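Why Does Bread Go Stale?

Quick one today, bread! You leave a slice out, you come back, it's like a roof tile. Why?

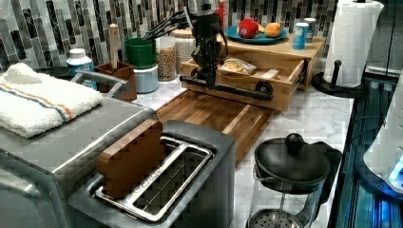
Freya Sugden wrote in to ask if stale bread is just bread that dried out, and if so why does her grandma's loaf go hard even with the bag tied shut. Really good question Freya. Short answer: drying is only part of it.

Long answer. Bread is made from flour, and flour is full of starch. Starch comes in teeny grains. When dough is raw the grains are packed tight and tidy, all lined up. Then the oven. Hot! The grains soak up water, swell, go floppy. That's why fresh bread is soft and bendy. The inside of a loaf gets to about 94 degrees Celsius by the time it's done, plenty hot enough for the swelling.

Then it cools down. And the starch starts lining itself up again. Slowly, bit by bit, it goes stiff. The water is mostly still in there but the starch isn't holding it the same way, and some of it creeps out to the crust. So you get a tough inside and a leathery outside. All without much water leaving the bag.

Big word for this: retrogradation. Say it to your teacher.

Does the fridge help? Nope. Worse! Starch lines up fastest when it's cold but not frozen. The freezer is fine tho, because the water gets locked up as ice and the starch can't move much.

Can you un-stale it? Sort of. Toast it. Heat makes the starch go floppy again. Eat it soon, it goes hard again when it cools, and usualy harder than before.

Stale and moldy are different things. Mold is a living fungus, fuzzy, green or white or black. Don't eat it, don't sniff it, whole loaf in the trash. Stale bread with no mold is ok to eat, just chewy. People have been using it up for ages, in bread pudding, stuffing, croutons, soup.

Try this at home. Three slices from the same loaf. One in a bag on the counter, one in a bag in the fridge, one on a plate with nothing over it. Wait 20 hours. Squish each one with a finger. Which bends? Which cracks? Write it down before you forget.

Next time: why popcorn pops. Cyril Kettle from Crabtree asked that one back in April, sorry Cyril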